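Near Misses Belong in the Record

The fault at the Serra workshop last August injured no one, and for that reason it was almost left out of the files. A humanoid unit running the Dunus control package lost position feedback in one arm and went on moving for 71 milliseconds before the stop took effect. The arm came to rest against its own stand. The operator cleared the fault, restarted the unit and resumed the session.

It is the position of this office that the restart was the more serious failure. The log for that session holds 963 entries, and the loss of feedback appears in it as a routine warning, in the same class as a low battery notice. A person reading quickly would pass over it. Wagner Honorato, who reviewed the log at the request of Pidex, found 61 earlier warnings of the same type. Only 7 had been followed by a written note.

Work of this kind places hands, cables and breakable objects close together.

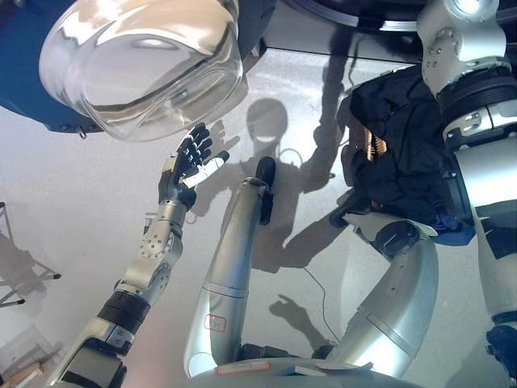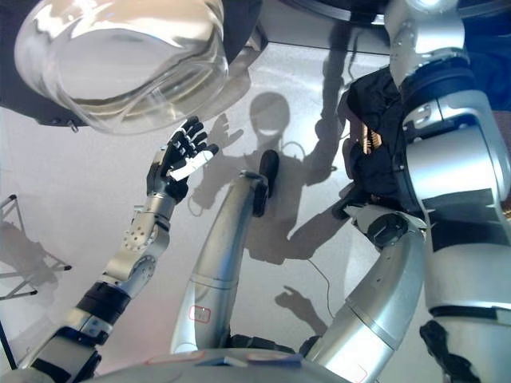 The usual objection is that strict reporting slows development. Gusanis has made this argument in its comments on our draft rule, and it deserves a fair answer. A stop, a short note and a check of the joint do take time away from a session. Our draft asks for all three whenever feedback is lost, however briefly, and it does not allow the operator to clear the fault alone.

We would accept a shorter form. We would also accept a longer period for smaller firms to comply - a full year, if needed. The class of the warning is another matter. A machine that does not know where its arm is has a safety fault, and the log should say so in those words.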